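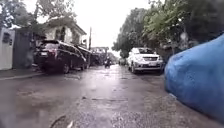 Cilus is my garage-built curb follower, a small wheeled robot that I'd like to see get down a residential street without bumping into anything, and this folder is what its road model trains on. It's all wet-weather street views, 1649 of them. Wet concrete was my big headache – the old model saw a bright band of reflected sky down the middle of the lane and called it a wall. It also had no idea what to do with a car under a blue cover, so covered cars get their own label now (yay!).

Labels
There are 11 classes. Road, puddle and curb are the ones I trust. "Debris" is a grab bag, sorry. Parked and moving vehicles share a class, and I kept the blurry views in.

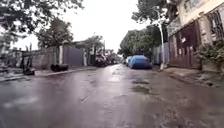
A reader asked in the comments whether puddle and road should be separate at all, if the robot is allowed to drive through both. Fair point! Umton, my planner, slows down for puddles, so I need them apart. If you don't, merge them in the config before training.

Training
I run it on the old desktop under the workbench, batch size 5, overnight from Friday. Start from the dry-street weights if you have them. 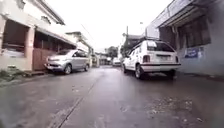
Resizing happens in the loader, so leave the originals alone. I messed that up in February and had to redo 13 label files by hand – not fun.

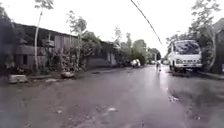
Known problems
Far-off people and vehicles are tiny, and the labels on them are shaky. No night views yet. Please don't use this as your only safety check on anything that moves!

Workshop > Robots > Cilus > Street set
Filed under: Home Builds, Rovers, Vision
Contact | © Cilus project | Back to top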